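Notebook, Trorside dye shop, back room
November

Carrying on with the woad vat from the last entry. Smell is normal, surface has a thin coppery skin, liquid underneath is yellow-green. Left it covered overnight with the heater on low.

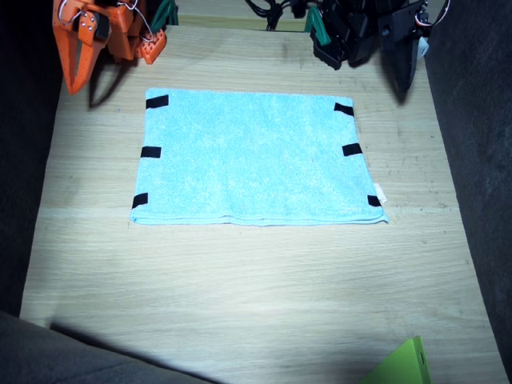
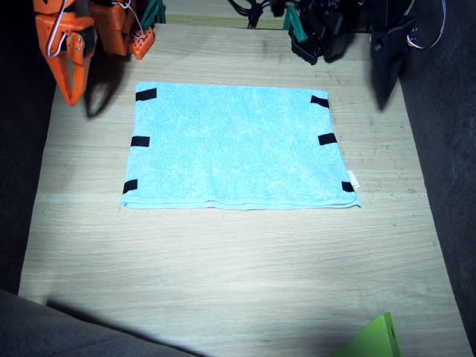 Book 2, p. 210

Vat at 8:15 a.m. was a little cooler than I like. Brought it up slowly in the water bath and didn't stir until it had come back. pH strip read between two colors, so I called it 9 and added a pinch of soda ash. Waited half an hour, checked again, clearly 9 this time, maybe a hair over.

Skeins today are the Robles wool, the batch that came in with grease still in it. Scoured twice. First wash water was brown, second nearly clear. Total dry weight after scouring was 1,171 grams, which is less than the invoice but that's grease and dirt. Weigh after scouring from now on and ignore the label.

Wetted out in plain warm water for an hour. Squeezed, not wrung. Went in one at a time, ten minutes each, kept under the surface with the glass rod. First skein came up yellow, turned green in the air, then blue in a couple of minutes. Good even color except near one tie, where I had it too tight. Retied the rest with a loose figure eight before they went in.

Second dips after a full airing. The difference between one dip and two is bigger than it was with the Palico powder. Third dip on half the skeins only. By then the vat was tired and the color hardly moved, so I stopped there and put the lid back on.

Rubbing test on the two-dip wool: some blue on the white cotton when dry, more when damp. After a rinse with a spoonful of vinegar and a wash in neutral soap it was a lot better. Three-dip wool still rubs off more than I'd sell. Will let it rest a week before washing it again and see if that helps.

Pakance sample (the linen tape) went in last as a trial. Took the color badly, streaks along one selvage. I think there is still size in it. Needs a proper boil with soda before another try. Cut the worst piece off and stapled it to the next page.

Fed the vat at 4 p.m. with a little bran and madder, stirred once, slow, no bubbles. Heater back to low. Thermometer in the water bath reads higher than the one in the vat, and I have been writing down the wrong one on some days. Vat reading only, please, in the left column. If you use the bath reading, put a B next to it.

Short of soda ash, enough for maybe three more checks. The big strainer has a split in the rim. Neutral soap is fine.

To do: boil linen tape, label skeins by number of dips, clean the rod, check vat before the kettle goes on.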